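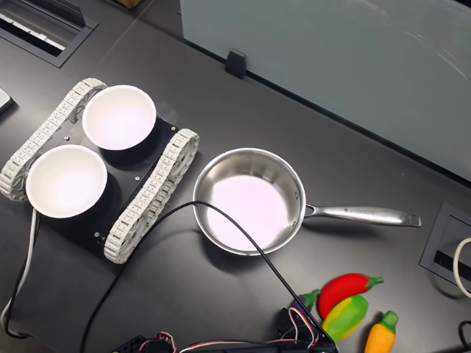
Kettenfahrwerk mit zwei Schalen, Edelstahltopf und Spielzeuggemüse.

Flidoritz-Set einrichten: Gemüse greifen, Topf füllen, Schalen beladen

Von Nizar Azar

Diese Anleitung beschreibt den Aufbau und die erste Übungsaufgabe mit dem Flidoritz-Set von Vasseur. Das Set besteht aus einem Tischarm mit Greifer, einem kleinen Kettenfahrwerk mit Deckplatte und der Steuersoftware Vustach. Es kostet 359 Euro, das Netzteil für den Arm ist dabei, die Gegenstände zum Greifen nicht. Die Montage der Mechanik ist im Heft des Herstellers brauchbar erklärt und wird hier nur dort erwähnt, wo das Heft Lücken hat. Der Schwerpunkt liegt auf dem, was danach kommt: Tisch einrichten, Kabel verlegen, Positionen anlernen, Fehler finden.

Vorausgesetzt wird, dass der Arm verschraubt ist, alle Servos ihre Kennung haben und Vustach auf dem Rechner startet. Wer bei den Kennungen unsicher ist, öffnet in Vustach das Menü „Geräte“. Dort müssen 6 Einträge für den Arm stehen und darunter einer für das Fahrwerk. Fehlt einer, steckt meistens ein Servokabel nicht ganz drin.

Was Sie brauchen

- Flidoritz-Set, fertig montiert
- Rechner mit Vustach
- einen Tisch mit matter Oberfläche, dunkel ist günstig
- einen Kochtopf mit langem Stiel, flacher Boden, nicht zu hoch
- zwei leichte runde Schalen
- Spielzeuggemüse oder ähnlich große Teile aus weichem Kunststoff
- doppelseitiges Klebeband
- Klettband für die Kabel
- eine Tischleuchte

Echtes Gemüse geht auch, rollt aber stärker und hinterlässt Spuren auf den Greiferbacken. Für die ersten Durchläufe würde ich es nicht nehmen. Am besten eignen sich Teile, die der Greifer quer fassen kann und die beim Zudrücken etwas nachgeben.

Schritt 1: Arm befestigen

Der Arm gehört an eine Tischkante und muss dort fest sitzen. Die mitgelieferte Zwinge reicht für Platten üblicher Dicke. Ziehen Sie sie von Hand an, fassen Sie den Arm am Ellbogen und bewegen Sie ihn hin und her. Wenn sich der Fuß dabei mitbewegt, nachziehen. Ein lockerer Fuß ist später schwer zu erkennen, weil der Arm scheinbar genau fährt und trotzdem jedes Mal ein Stück danebengreift.

Das Heft empfiehlt, den Arm mittig an die lange Tischseite zu setzen. Das ist richtig, solange Sie nur vor dem Arm arbeiten. Soll das Fahrwerk daneben Platz haben, rücken Sie ihn etwas aus der Mitte.

Schritt 2: Fahrwerk vorbereiten

Die Deckplatte des Fahrwerks kommt von Plalwood und wird von oben verschraubt. Drehen Sie die Schrauben so weit ein, dass die Köpfe nicht über die Schalenböden drücken, sonst kippeln die Schalen. Prüfen Sie danach die Spannung der Ketten. Sie sollen sich zwischen den Rädern leicht eindrücken lassen, ohne dass ein Glied vom Rad springt.

Setzen Sie die beiden Schalen hintereinander in Fahrtrichtung auf die Platte und fixieren Sie jede mit einem kurzen Streifen Klebeband. Ein leichter Überstand ist zulässig, die Schale darf aber nicht an der Kette schleifen. Lassen Sie das Fahrwerk einmal langsam vor und zurück fahren und achten Sie auf Geräusche.

Für die Übung bleibt das Fahrwerk zunächst stehen. In Vustach stellen Sie es dazu auf „Halten“. Das Ladekabel kann angeschlossen bleiben, solange nicht gefahren wird.

Schritt 3: Tisch einteilen

Legen Sie drei Bereiche fest: einen für das lose Gemüse, einen für den Topf und einen für das Fahrwerk. Der Topf kommt in die Mitte. Der Stiel sollte dahin zeigen, wo der Arm nie vorbeimuss. Drehen Sie den Topf nach dem Anlernen nicht mehr. Der Greifer kennt zwar nur die Topfmitte als Ziel, aber ein verdrehter Stiel liegt schnell im Fahrweg.

Markieren Sie den Topfboden mit kleinen Stücken Klebeband auf dem Tisch. Bei mir war der Topf nach jeder Pause ein wenig verschoben, und die Griffe ins Gemüse stimmten, das Ablegen aber nicht.

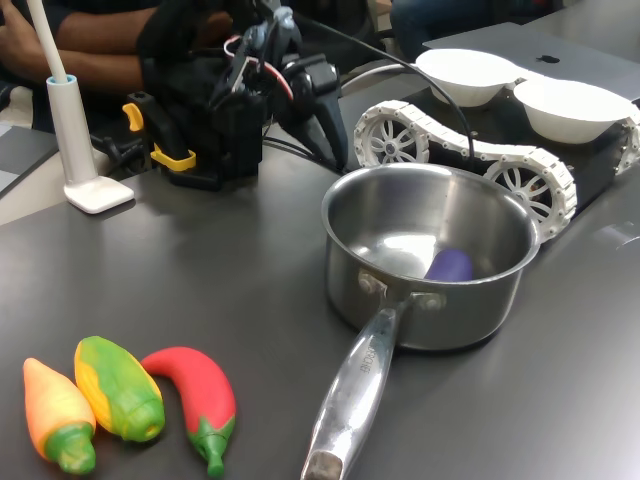 Vustach arbeitet beim Anlernen mit zwei Punkten pro Gegenstand, einem Anfahrpunkt darüber und dem eigentlichen Griffpunkt. Beide werden gespeichert, indem Sie den Arm von Hand führen und die Leertaste drücken. Beginnen Sie mit dem Teil, das am einfachsten zu fassen ist, und lassen Sie die übrigen liegen, bis der erste Ablauf sitzt. Hier liegen drei Stück nebeneinander vor dem Topf, alle schräg in dieselbe Richtung, und so eine Anordnung spart Arbeit: Die Drehung des Greifers wird für das erste Teil eingestellt und für die anderen übernommen, geändert wird nur die Position. Das lila Teil liegt im Topf nahe am Rand. Als Startlage für die Gegenrichtung, also vom Topf in die Schale, ist das unbequem, die Backen brauchen neben der Topfwand Platz. Schieben Sie so ein Teil vor dem Anlernen zur Mitte.

Schritt 4: Ersten Ablauf anlernen

Gehen Sie in dieser Reihenfolge vor:

1. In Vustach „Neuer Ablauf“ wählen und einen Namen eintragen. Umlaute vermeiden, die Exportfunktion verschluckt sie.
2. Drehmoment abschalten und den Arm dabei festhalten. Er sackt sonst auf den Tisch.
3. Greifer über das erste Teil führen, Backen offen, Leertaste.
4. Absenken, bis die Backen das Teil auf halber Höhe umfassen, Leertaste.
5. Backen mit dem Regler schließen. Bei weichem Kunststoff genügt ein Wert knapp über dem ersten Kontakt.
6. Anheben, bis die Unterseite des Teils deutlich über dem Topfrand ist, Leertaste.
7. Über die Topfmitte führen, Leertaste, Backen öffnen, Leertaste.
8. Arm in die Ruhelage bringen und den Ablauf speichern.

Spielen Sie den Ablauf danach mit der kleinsten Geschwindigkeit ab und lassen Sie die Hand am Schalter des Netzteils. Die Software hat eine Stopptaste, sie reagiert aber erst am Ende der laufenden Bewegung. Das ist der größte Mangel des Sets und sollte vom Hersteller behoben werden.

Stimmt alles, erhöhen Sie das Tempo stufenweise. Ab der vierten Stufe schwingt der Arm beim Anhalten nach. Für diese Aufgabe bringt das nichts, bleiben Sie darunter.

Schritt 5: Schalen anlernen

Die Schalen auf dem Fahrwerk sind das schwierigere Ziel, weil sie höher stehen und flacher sind als der Topf. Lernen Sie zuerst die Schale an, die näher am Arm ist. Der Ablegepunkt sollte knapp über dem Schalenboden liegen. Wird das Teil von weiter oben fallen gelassen, springt es heraus oder zieht die Schale vom Klebeband.

Für die hintere Schale darf der Greifer nicht flach über die vordere hinwegfahren. Setzen Sie einen zusätzlichen Zwischenpunkt darüber. In Vustach geht das mit „Punkt einfügen“ zwischen Anheben und Ablegen. Der neue Punkt übernimmt die Greiferstellung des vorherigen, Sie müssen die Backen also nicht noch einmal einstellen.

Lange Teile wie die Peperoni legen Sie längs in Fahrtrichtung ab. Quer ragen sie über den Rand und können beim Losfahren verrutschen.

Schritt 6: Kabel verlegen

Vom Greifer und vom Fahrwerk gehen Kabel ab, und beide kommen sich in die Quere, wenn man sie einfach liegen lässt. Fassen Sie die Servoleitungen am Unterarm mit Klettband zusammen. Lassen Sie an jedem Gelenk eine Schlaufe stehen. Bewegen Sie den Arm stromlos bis in beide Endlagen und schauen Sie, ob eine Leitung spannt.

Das schwarze Anschlusskabel sollte um den Topf herumgeführt werden. Liegt es über dem Topf, kann der Greifer es beim Ablegen mitnehmen. Hat der Tisch Kabeldurchlässe, nutzen Sie den, der weiter vom Arm entfernt ist.
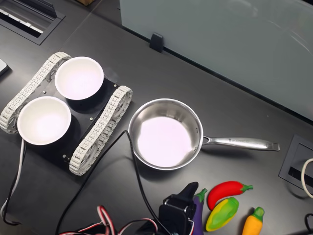 Schritt 7: Licht und Spiegelungen

Wer ohne Kamera arbeitet, kann diesen Schritt überspringen. Mit der Kamerafunktion von Vustach ist das Licht der Punkt, der am meisten Zeit kostet. Ein polierter Topf spiegelt die Deckenleuchten, und die Erkennung hält helle Flecken am Topfboden gern für ein Objekt. Glänzende Schalen machen dasselbe Problem, nur schwächer.

Abhilfe schafft meist schon eine niedrigere Belichtung. Stellen Sie sie so ein, dass der Topfboden im Vorschaufenster noch Zeichnung hat. Die Tischleuchte kommt seitlich hin und leuchtet flach über die Platte. Danach unter „Bereiche“ Topf und Schalen als Ziele einzeichnen, dort wird dann nicht mehr nach Gemüse gesucht.

Grüne und gelbe Teile mit Farbverlauf werden gelegentlich doppelt erkannt. Der Schieber „Zusammenfassen“ hilft, ein mittlerer Wert hat bei mir gereicht.

Schritt 8: Dauerlauf

Lassen Sie den fertigen Ablauf mehrmals hintereinander laufen und legen Sie das Gemüse jeweils von Hand zurück. Vustach schreibt ein Protokoll mit Zeit und Servotemperatur mit. Ich habe im Mai rund 116 Durchläufe gemacht, verteilt auf mehrere Nachmittage. Die meisten Fehlgriffe gab es am Anfang, als der Topf noch nicht markiert war. Das Schultergelenk wird bei langem Betrieb am wärmsten. Meldet die Software eine Warnung, den Arm in die Ruhelage fahren und das Drehmoment abschalten.

Häufige Fehler

Greifer fasst neben das Teil: Fuß des Arms prüfen, dann den Griffpunkt neu anlernen. Den Anfahrpunkt nicht vergessen, sonst fährt der Arm schräg hinein.

Teil rutscht beim Anheben heraus: Backen etwas weiter schließen oder tiefer greifen. Am Stielende lässt sich keines der Teile gut halten.

Topf verschiebt sich: Der Ablegepunkt ist zu tief. Ein dünnes Stück Antirutschmatte unter dem Topf hilft ebenfalls.

Fahrwerk reagiert nicht: Es steht noch auf „Halten“. Nach dem Umschalten dauert es einen Moment, bis die Verbindung wieder da ist.

Ablauf bricht ohne Meldung ab: Protokoll öffnen und die letzte Zeile lesen. Steht dort „Timeout“, den Stecker am Handgelenk kontrollieren.

Einschätzung zum Set

Die Mechanik ist für den Preis in Ordnung, das Fahrwerk läuft sauber und die Deckplatte lässt sich leicht umbauen. Die Software ist übersichtlich, die späte Stopptaste und der Fehler mit den Umlauten stören. Für Arbeitsgruppen oder Kurse, in denen Greifen und Ablegen geübt werden soll, kann ich das Set empfehlen. Wer hauptsächlich fahren will, braucht den Arm nicht und nimmt besser das Fahrwerk einzeln. Ersatzketten und Backen führt Vasseur im eigenen Shop unter „Zubehör“.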